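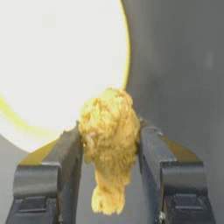 Kitchen Arm Software: Tips Before You Believe the Demo

Crumbly food is where these programs come apart. A planner that stacks blocks all day will treat a pinch of crumbs as one solid thing with a center and two flat sides, and it isn't. If you are setting up an arm to plate food at home, test with crumbs first.

Turn off the success message. Driltdale's default controller reports a good grasp when the fingers stop closing. All that tells you is that something is between them. Prys Lougher logged 241 grasps for me in October, and I trust the log only where he also weighed the plate.

Cap the grip force before you tune anything else. The slider in Plumura runs from 0 to 2,000 and the setup guide suggests 1,000. For anything crumbly I start at 30 and go up in small steps.

Ask what the camera model was trained on. "Food" on a label list can mean apples. A tan patch with ragged edges gives it no outline worth having, so have the program mark an area to pinch from and skip the box around an "object."

Plan for leftovers on the fingers. Most planners assume that open means empty. Add a check after every release — one look from the wrist camera is enough — and don't let the arm go on to the next item until it passes.
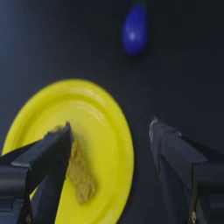

Fingers open, the left one over the yellow plate, with crumbs at its tip.

Keep other items in the map. Some tools drop anything that isn't the current target, and then the path goes straight through it. Miyuki Koyama swears the new Bangash release fixed this. I'd still set a keep-out zone by hand.

Retest after updates. Save one short routine, same plate and same food, and run it before you let a new version near dinner.

As for "learns your kitchen overnight," I have yet to see it. Mine needed the plate height entered again this morning.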